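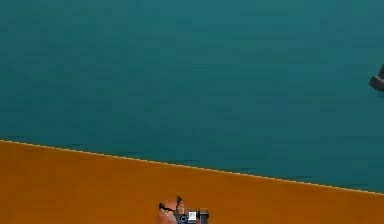 Image credit: Corina Rusu

From: Aurelia Crăciun
To: the sourdough list
Date: 06/01/2021
Subject: Re: starter smells like nail polish

Hi Bjarke and everybody,

Bjarke Hviid wrote:
> My starter has smelled like nail polish remover since I moved it
> to the top of the fridge. It still bubbles a bit but the bread
> comes out flat. Do I throw it away and begin again? I feed it
> every other day with plain white flour.

Please don't throw it away! Mine did the very same thing in March and I was this close to dumping it in the compost. That smell just means it's hungry. The top of a fridge is a warm spot, and a warm starter eats fast, so every other day is too long to make it wait.

What I did was keep one spoonful of the old stuff (scrape the rest out, or make crackers with it), and feed that spoonful twice a day, morning and bedtime, equal weights of flour and water. I put in a little rye for the first few feedings – maybe a quarter of the flour – and it woke right up.
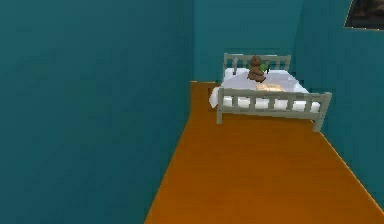

Give it 48 hours before you judge it. Mine still stank after the first day and I nearly quit. Then it turned kind of fruity, and by the end of the week it was doubling before lunch.

Dong-geon Ki told me to use a rubber band on the jar to mark where it starts, and I pass that on to anyone who'll listen. You can't go by bubbles alone. Mine was full of bubbles when it was making bricks.

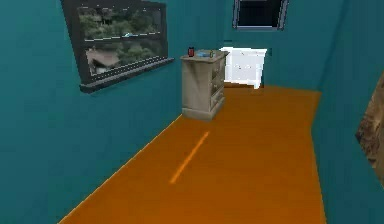

As for the flat loaves, I'd hold off baking until it has doubled three feedings in a row. Pancakes are fine in the meantime! When you do bake, go easy on the water for the first one. I also let the dough sit 15 minutes before the salt goes in, but Traian Pîrvu says that's a waste of time and his bread is prettier than mine, so take your pick.

Oh, and does anybody still have the Tosetia rye recipe, the one with caraway? I had it printed out and now it's gone.

Write back and tell us how it smells!

Aurelia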